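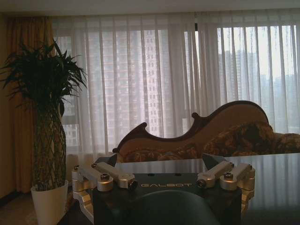

Müzeyyen Ateş thinks the chaise should go back against the inside wall, out of the daylight, and that I should stop polishing the table with anything that comes in a can. She put both points in one message, before eight this morning, and added that sheers cut glare but do very little for upholstery over several years.

2020-09-25. Day off, spent on the front room. Notes while I remember them.

She is right about the sheers. I checked the fabric on the window side of the chaise against the piece under the seat, where it has never had light on it. There is a difference. It is small, and I would not have seen it without the two side by side. Moving the chaise means moving the plant as well, and the plant wants the light, so the two cannot travel together. Decision deferred. For now I have turned down the daylight by keeping the sheers fully closed from ten until the sun is off that side of the house. If the difference is any greater in February, the chaise moves.

Table. The finish is high gloss and dark, so every wipe mark shows at a low angle. Today's procedure: dry dusting with a clean cotton cloth, then a barely damp cloth with distilled water, then dry immediately, working in straight passes along the length. No product. Circular passes leave arcs that are invisible from above and obvious from the chaise. I did the whole top twice. The second time I changed cloths halfway, and the second half came out better than the first, so the cloth was loading up with old polish. Tomorrow I will use 4 cloths and turn each of them once.

There is residue from the Bedoya spray I used through the spring. It shows as a faint drag under the fingertips, mostly near the middle. I tested a drop of mild soap in water on the underside of the rim, left it a minute, dried it, and saw no change in the finish. Will try it on the top in one corner first and wait a day.

Drape. The golden-orange one is heavy enough that the rod has begun to sag at its end. I measured 9 mm below level with the long spirit level and a ruler. The bracket is tight. The screws are tight. The rod itself is bending, so another bracket is needed between the existing ones. Normunds Vanags has a masonry bit and says the wall there is brick behind the plaster, which agrees with what I found when I put the first bracket up. He also says to take the drape down before drilling. I had intended to.

Rang Iltcombe about a matching bracket. They have the finish but only in pairs, so I will own a spare. Collection on Monday.

Chaise, again. Vacuumed with the soft brush at low suction, seat first, then back, then the carved parts with a dry paintbrush. The carving holds far more dust than the fabric does. Went over the worst of it a second time. One caster was stiff. Took it out, cleared a wad of thread from the axle, put it back with no oil. It turns.

Plant. Wiped the leaves, and the outside of the white pot, which had a tide line low down from overwatering. The line is mineral and came off with diluted vinegar. Lifted the inner pot to check the drainage: standing water, two fingers deep. Emptied it. Watering goes to 100 ml a week until the soil is dry at depth, and I have written that on the calendar in the kitchen so that anyone else with a watering can will see it.

Replied to Müzeyyen at noon with the fabric comparison and the February date. She answered that I was being slow about it but that the method was sound. She also wants the Pivberg lamp back.

Left to do: bracket, corner test with soap, lamp.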